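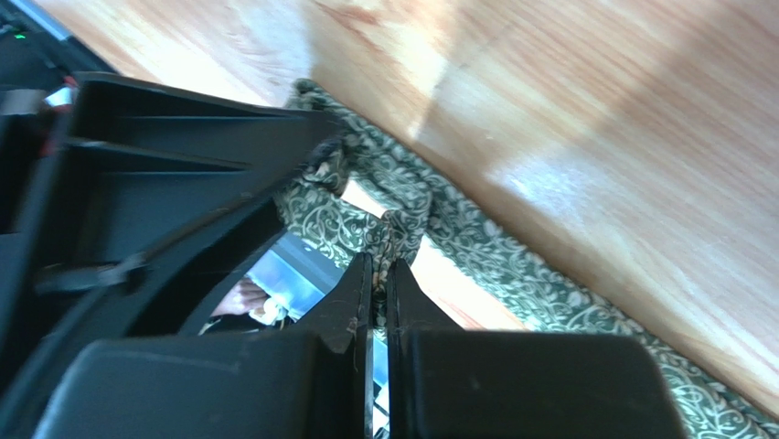 Why does the gripper stop halfway and show an overload fault when it takes cloth?
Most often a fold of the cloth has gone between the fingers and the motor pushes against it until the current limit trips.

Clearing the fault on the Crichton pair

Press the stop button and wait 2 seconds. Switch off both arms – the second one can still move when the first is in fault.

Open the jaws by hand and take the cloth out sideways. Never pull it upwards.

Follow the purple cable down to the board and check that the plug sits firmly.

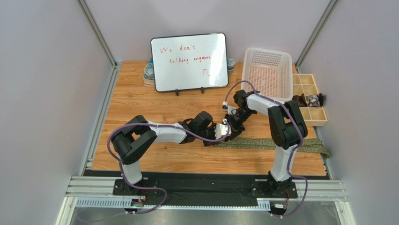

Both arms on the front plate, grippers facing.

Switch on again and set the current limit to 300 mA. If the fault returns, write to Rainer Ruppert.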